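Relatório de progresso à entidade financiadora
Projeto Vanineck — gestão e licenciamento da carteira de patentes
Quarta-feira, 15 de abril de 2020
Responsável pelo relatório: Sekar Yusof

1. Âmbito

O presente relatório cobre o período decorrido desde o relatório de novembro e incide sobre a carteira transferida da Skurenik para o veículo de licenciamento Vanineck. A carteira é composta por 11 famílias de patentes nas áreas de manipulação automática, calibração de sensores e controlo de movimento. Não houve aquisições nem alienações no período.

2. Situação da carteira

Das 11 famílias, sete têm pelo menos uma patente concedida e em vigor. As restantes quatro encontram-se em exame. Numa destas foi recebida uma notificação por falta de atividade inventiva relativamente às reivindicações independentes; a resposta, com reivindicações alteradas, foi apresentada dentro do prazo e aguarda-se nova comunicação do examinador.

As anuidades vencidas no período foram pagas sem recurso ao prazo suplementar. A cadeia de titularidade foi revista documento a documento. Detetou-se uma cessão intermédia assinada pela Skurenik mas não averbada, cuja regularização foi requerida. Enquanto o averbamento não estiver concluído, a família correspondente fica excluída das propostas de licença.

3. Licenciamento

Foram enviadas propostas a seis empresas. O ponto de situação é o seguinte:

Findstead: acordo de confidencialidade assinado. Os quadros de correspondência entre reivindicações e produtos foram entregues e discutidos em duas reuniões por videoconferência. A contraparte aceita o princípio de uma licença não exclusiva, mas contesta a base de incidência dos royalties. A nossa proposta incide sobre o preço líquido do conjunto; a da Findstead, apenas sobre o módulo de controlo.

Lozano: resposta negativa fundamentada. A empresa invoca anterioridades, das quais duas não constavam dos relatórios de pesquisa oficiais. O parecer preliminar do mandatário considera que uma delas afeta a reivindicação 1 da família em causa, mantendo-se defensáveis as reivindicações dependentes. Não se recomenda a via judicial antes de concluída a análise de validade.

Restantes quatro destinatários: sem resposta substantiva. Será feita uma segunda interpelação, limitada às famílias com patente concedida.

4. Contencioso

Não há ações pendentes. O pedido de reserva de verba para uma eventual ação contra a Lozano, formulado em novembro, fica suspenso até à entrega do parecer final. Os prazos de prescrição foram verificados e não obrigam a uma decisão neste semestre.

5. Documentação técnica de apoio

Foi reorganizado o arquivo que acompanha as famílias de manipulação automática. Cada peça passou a ter referência única, indicação de origem e nível de confidencialidade, de modo a poder ser comunicada a potenciais licenciados sem nova triagem.
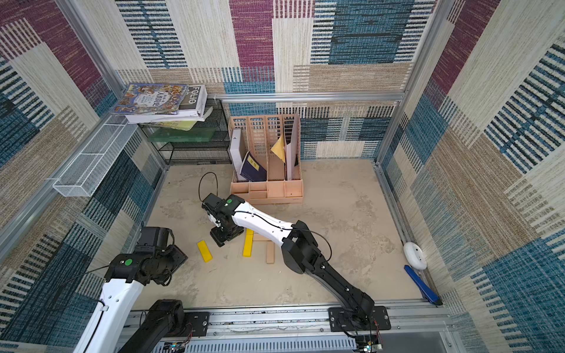

Figura 1 — Bancada com dois braços robóticos montados sobre calha de alumínio.

6. Execução orçamental

A despesa manteve-se dentro do aprovado. A rubrica de honorários de mandatários ficou acima do previsto, em virtude da resposta à notificação de exame e do parecer de validade; o desvio foi compensado pela rubrica de deslocações, que não teve execução desde março. Não se solicita reforço.

7. Próximos passos

Conclusão do averbamento da cessão em falta.
Parecer final de validade sobre a família contestada pela Lozano.
Contraproposta à Findstead, com taxa escalonada por volume e base de incidência intermédia.
Decisão sobre o abandono de uma das famílias em exame — o custo de prosseguimento em três jurisdições não tem, nesta data, correspondência em interesse comercial identificado. Solicita-se a posição da entidade financiadora sobre este ponto antes do vencimento da próxima anuidade.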